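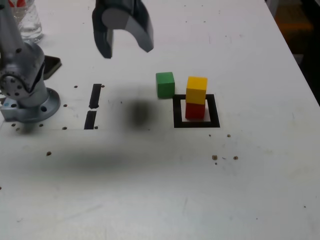
Prilik open day recordings: data card

Version 4, dated 04/12/2024. Maintained by Chia-jung Lui.

Summary

This set holds 911 recordings of a tabletop arm stacking colored cubes. They were made during the public open day at the Lalinix workshop, while visitors were in the room and, for part of the day, at the controls. Each recording is one attempt at a stack, whether or not the attempt ended well.

The set was first put together so that visitors could look up their own runs. It has since been used for small imitation learning tests, and the folder layout was changed in this version to make that easier.

How the day ran

The morning was a demonstration. Staff drove the arm and talked through each step. After lunch, visitors took turns. A turn lasted until the visitor finished a stack or chose to stop. The black square on the table marks the place to build. Cubes outside it at the end of a run do not count toward the stack.

Visitors were told three things before they started: open the gripper fully before coming down, close it slowly, and let go of the controls if anything looks wrong. They got no practice time. The first few seconds of many visitor runs are just people finding out which way the arm moves.

What is in a recording

Video from a view over the table and a view close to the gripper
Joint positions and gripper opening
The operator's commands, as sent
A result label: stacked, partial, dropped, or stopped

The controls ran through Vimik, and the logs keep its field names. Times are in milliseconds from the start of the run.

Splits

train: 800 recordings
The rest are held out for testing. Staff and visitor runs appear in both parts.
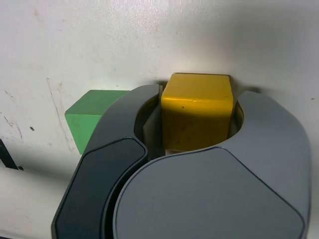
Chia-jung Lui wrote back after the first release that the close view should be used with care, as the fingers can hide the cube next to the one being picked up, and a model trained on that view alone tends to knock the neighbor over. Please use both views if you can. The overhead video is in the same folder as the close one from this version on.

Known problems

Result labels were entered by hand during the day. A run marked "partial" may mean one cube placed and the next one missed, or a stack built over the line.
The table was bumped between some of the afternoon runs. Do not assume that the square is in the same spot in every video.
Gripper opening is not calibrated. Compare values within a run only.
Audio was removed from all files. Voices could be made out in most of them.

Getting the files

Use the fetch script in the tools folder. The small package, named Lo, has 300 of the training recordings at reduced size and is enough to check that your loader works. Checksums are in the top folder.

Changes since version 3

Overhead and close video merged into one folder per run
Duplicate runs removed
Typo fixed in the label "stopped"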